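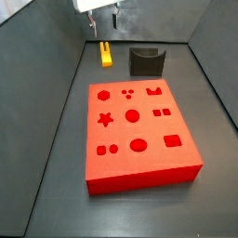
The Dumley Learning Resource Center has completed its annual review of the fitted foam trays used in the shape-matching and assembly kits. The review was carried out in July under the direction of Lorraine Kingi, Head of Collections, and covered 197 kits held at the main building and at the McKinnon branch. Each tray was examined for torn edges, compressed corners, and cavities that no longer match the outline of the piece they were cut for. The red-orange foam block, with its shaped cavities arranged three by three, remains the standard pattern for the nine-place kits and will continue in circulation. Smaller parts, such as the yellow piece with the U-shaped notch, should be checked against the contents card when a kit is returned, as these account for most of the losses recorded during the past year.

Of the kits reviewed, 38 were withdrawn for repair. The majority required only a replacement piece from existing stock. Three trays could not be restored to a usable condition and have been written off. Replacement foam has been ordered from Zadasov, and the new trays will be cut to the existing templates so that older pieces may still be used with them. Borrowing departments will be notified when the withdrawn kits return to the shelves.

**Handling and return**

Users are reminded of the following points:

- Pieces should be lifted straight out of the foam. Prying with a pencil or ruler damages the cavity walls.
- Black pieces are easily overlooked on dark surfaces. Please check the work area before closing the kit.
- Trays are to be stored flat, with nothing placed on top of them.
- Foam may be wiped with a dry cloth only. Spray cleaners are not to be used.
- A missing or damaged piece should be noted on the contents card and reported to the service desk at the time of return.

The loan period for all kits remains three weeks. Requests for an extension should be made to Crisanto Malabanan at the service desk before the loan expires. Departments planning to use several kits for a single course are asked to submit their reservations together, with the room and start time stated on the form.

The Center wishes to thank Ehab Alaoui and Darius Gavrilă for their work in preparing the revised contents cards. The cards are now included with all kits at the main building. Those for the McKinnon branch are being printed and will be placed in the kits as they are returned.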